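Prultis opens rentals of countertop robot arm

26 July 2025

Brenton-based Prultis has begun renting out its two-finger gripper kit to small kitchens and labs. The kit costs $280 a month, with a wrist camera included.
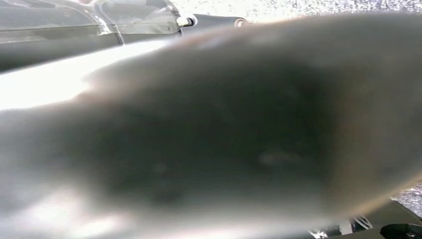

A gripper finger close to the wrist camera, with a speckled countertop behind.

Setup takes almost 42 minutes, according to product manager Tiziana Benedetti. "Most of that is calibration – the bolting down is quick," she said. Orders placed now ship in October.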